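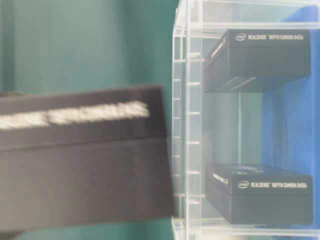 Interview: the returning officer for Olano

The by-election in the ward of Olano drew 97 formal complaints about campaign signage, compared with 3 at the previous general election. The returning officer spoke with the Cuvier Civic Review on 17 Oct 2020, after the final count had been declared.

Most of the complaints concerned corflutes fixed to power poles along Daza Road. "The by-law permits signs on private land with the owner's consent," the officer said. "It does not permit them on poles, and both parties had been told so in writing."

Asked whether the rules were clear enough, the officer conceded that the candidate handbook had last been revised before the ward boundaries changed. A new edition is due in March. It will include a map of the places where signs are prohibited, and a single telephone number for removals.

The officer declined to discuss the two matters referred for investigation, but confirmed that both related to printed material without an authorisation line. "A voter is entitled to know who paid for a leaflet. The size of the leaflet makes no difference."

On turnout, the officer noted that the temporary polling place at Grandonis Hall had issued 300 ballots before noon, and that queues had been longer than anticipated. Additional staff will be rostered there for the council election.

The officer does not favour a ban on signs. "Residents tell us they dislike them, and then they ring to ask for one. Our office enforces the by-law as council has written it."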